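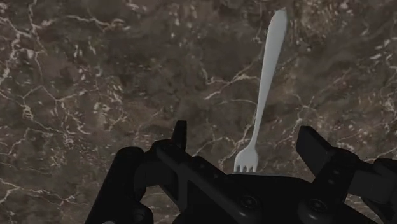
# Presupuestar un brazo antes de comprarlo

En la cocina central de Setetti, la compra de un brazo robótico empezó por una hoja de cálculo y un tenedor. El encargo era colocar cubiertos en bandejas, una tarea que ocupa a cuatro personas por turno. La dirección quería saber cuánto costaría automatizarla y si convenía hacerlo este año o esperar al siguiente.

Taha Ezzat, responsable de compras, dividió el gasto en dos partidas. El brazo y la pinza sumaban el 65 % del presupuesto. El resto se repartía entre instalación, formación, dedos de recambio y horas de integración, que en la primera oferta de Zoseck ni siquiera figuraban.

Antes de firmar nada se encargó una simulación a Zerouali. El plan preveía 2000 intentos de agarre sobre una encimera de mármol oscuro, con tenedores blancos de plástico y tenedores metálicos. Un cubierto plano deja poco margen a los dedos de la pinza, y cambiarlos después de la compra obliga a repetir los ajustes.

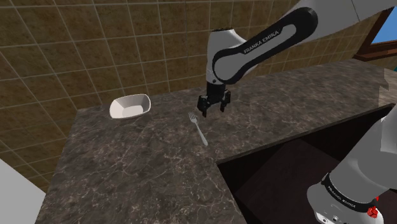
Desde Unley opinan que el cálculo se queda corto: una simulación no incluye las paradas por limpieza, y en una cocina esas horas pesan más que el precio de la pinza. Recomiendan alquilar un equipo unos meses y comprar después.

Ezzat acepta parte de la objeción. La versión revisada de la hoja tiene 91 líneas y dedica un apartado propio a la limpieza. El alquiler figura como alternativa, con la condición de que el proveedor descuente las cuotas del precio final.

La decisión se tomará en agosto, cuando se cierre el presupuesto de maquinaria. Hasta entonces, Setetti ha pedido a Zoseck una segunda oferta con la integración desglosada por horas y el plazo de entrega de los recambios por escrito.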